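From: Serpil Sezer
To: robot club list
Date: 2024-10-24
Subject: Re: [club] gripper keeps drifting left

Hi all,

Thanks for the quick replies, you lot are up late! Answering the question below first:

> Did you redo the zero position after swapping the
> shoulder servo? Ours on Flodent was way off until we
> did, and we wasted most of April blaming the code.
> Also, what's your step delay set to?

Nope, I hadn't redone it (oops). I did it last night and the drift is much smaller now, though it still creeps when the arm reaches far out. The step delay is 300, same as in the starter files. I tried 974 just to see and Momar moved like it was half asleep, so I put it back.

My other suspect is the cables. There's a big loop hanging off the middle of the arm, and I think it tugs when the base turns. Has anybody got a neat way of tying them down that still lets the elbow bend all the way? 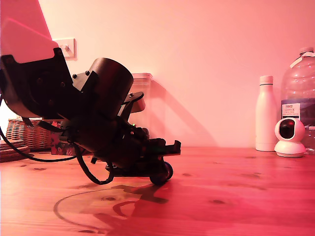
I also want to slow down the last bit before the gripper closes, so it doesn't swat whatever it's supposed to be picking up. The Fevby team did something like that for the spring contest, didn't they? If one of you still has their code, please send it my way, even if it's messy (mine is worse, I promise).

I'll bring Momar on club night, plus the old servo in case anyone wants it for parts.

Serpil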